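Filed under: Bench Diary / Robots Behaving Badly
Last updated: April 2020

Well, the hand froze again. I'd been having such a good run with it this week that I let myself think the Flostcombe job might wrap up early (silly me!), and then right after lunch it went stiff as a board with the fingers out over the buttons and would not let go of whatever it thought it was doing.

The job itself is so simple it's embarrassing. Reach in from the right, find the control box, press a button, back off, do it again. A toddler would be bored by it. I had it up to press 1,565 when the fault light came on, and the log just says "finger 2 overcurrent" and then a whole lot of nothing.
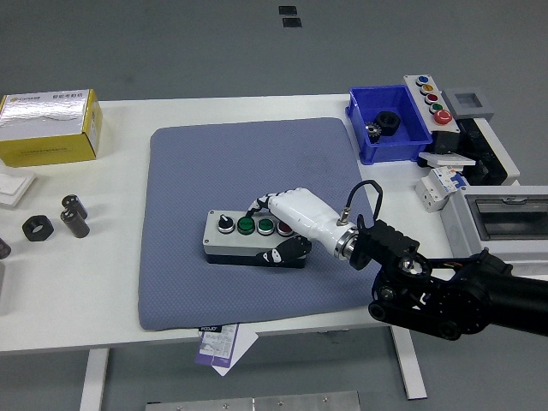 So I did what I always do, which is panic a little and then get the manual out. The Halim controller has this thing where if one finger draws too much current it holds position, and it holds it hard. Fine if you're carrying an egg. Not so fine if you're pushing down on a switch, and really not fine if there's a person's thumb in there. I had my own hand in that spot yesterday, straightening the box on the mat, with the arm still powered. I keep thinking about that. I know the rule, I wrote the rule, and I reached in anyway because it was only going to take a second.

Killed the power at the wall, waited, brought it back up. It homed okay, then did six presses and locked up again. Then eight. Then six. I was so ready to blame the Stusevlow update, and I did write them a pretty grumpy email, which I may have to apologize for, because I think at least part of this is me. 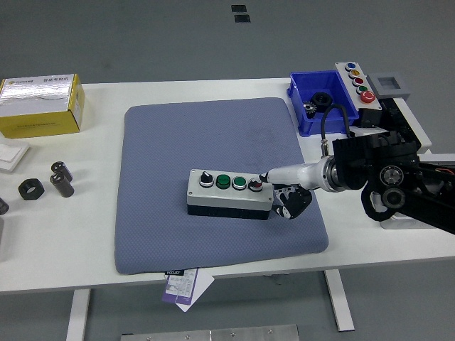

My best guess tonight is the cable. There's so much slack in it now, and when the wrist turns I bet it tugs on the connector and the finger reads garbage for a moment. I went over every joint looking for something loose and got nowhere, and then I stood back and looked at that black coil looping up from the wrist toward the back of the table - and thought, huh, I added that extra length myself. It was for the Cliselel demo, when we needed more reach. Never took it out again!

Tomorrow: shorter cable, new tie points, and nine slow presses with the speed way down before I let it run on its own. Also taping a big note to the power switch about hands. My shoulder hurts and I never did eat the other half of my sandwich.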